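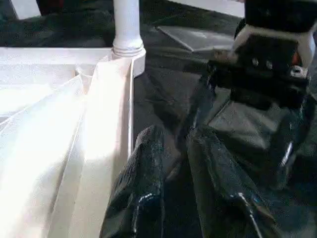

Open day at Grilcombe: mostly about the rules

I've been to a fair few robot open days and they usually go the same way. Somebody waves, something gets picked up, everyone claps. Grilcombe was a nicer surprise because Adwoa Odoi, who looks after safe working there, had been given the first hour and she used every minute of it on house rules!

Cloth was her big subject. The fingers on the arm are long, black and shiny, and they come down right beside the hem when there's fabric hanging over the edge of a white top (the folds go a long way down, further than I'd have thought sensible). Adwoa's rule is that the arm slows right down before it gets anywhere near a free edge, and it stays slow until the fingers have closed or backed off. No exceptions for people in a hurry. She said cloth is worse than boxes because it moves when you breathe on it, and a program that worked before lunch may well be wrong after.

Then the floor. Anything lying flat inside the arm's reach has to be on the layout sheet, and if it isn't on the sheet it gets picked up before the power goes on. Same for posts and stands: if fabric wraps round the base of one, you write that down too, as a pull on the cloth is then a pull on the post. I liked that one. I've never seen it written into anybody's rules and I'm pinching it for ours.

The paperwork is shorter than I feared. They call the checklist Darko (no idea why, and the chap I asked didn't know either) and it fits on 2 sides. Every 200 runs someone looks over the fingers and the screws on the housing, and every 1,000 runs the whole gripper comes off for a proper going over. The logbook for all this is called Conda and it's a real paper book, with a pen on a string.

I did grumble a bit at question time. Their rule that only one person may hold the stop button sounds fine until that person wants a cup of tea, and the handover bit of the sheet is a single line. Adwoa took it well and said the handover was being rewritten. A visitor from Hodonia asked if they could have a copy of the whole thing, and she said yes, with the rewritten page to follow in August.

Parking was awful, by the way, so get there before nine if you go to the next one. The tea was good and there was proper cake. I came home with a spare checklist folded in my coat pocket and I've already crossed out half of ours.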